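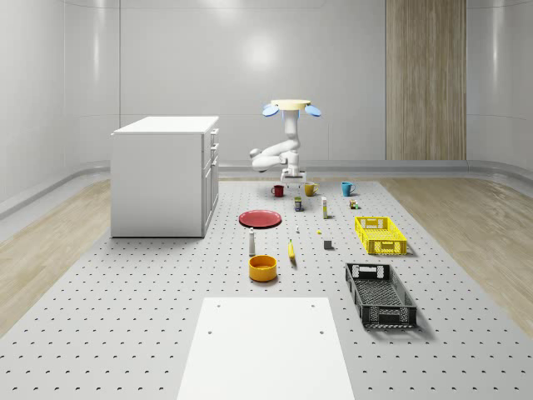 Svetozár Koubek asked, on reading the draft of this section, why a layout that loads without errors should still need a written check. A clean load shows only that the files are complete. The rules below deal with where things stand in relation to the arm.

4.3 Checking a tabletop layout before a run

1. Open the layout in Surura and leave the arm stopped. Do not start a motion from an unchecked layout.

2. Confirm that the arm base is at its assigned position on the perforated platform. Enter the position in the run sheet.

3. Compare every loose object with the object list. Small items such as bottles and cans are listed singly – do not enter them as a group.

4. Keep a clearance of 30 mm between neighbouring objects that are to be picked up. Mugs must be placed so that the handle can be reached without touching the next mug.

5. Enter crates and cabinets as obstacles, using their full outer size. Open lattice sides are treated as solid.

6. Run the collision check at low speed. If it reports contact, move the object, save the layout under a new number and go back to step 3.

7. Sign the run sheet and file it with the layout.

Note: Flat items (plates, boards) are often missed in step 3. They count as objects even when nothing is to be picked up from them.

Note: Layouts made with the Groen object set keep their old numbers, up to and including 121. Do not renumber them.

CAUTION: A layout passed in simulation is not cleared for use on a real arm. Carry out the site check in section 9 first.

CAUTION: Do not switch off the collision check to save time – runs made without it are not accepted at Skurngate.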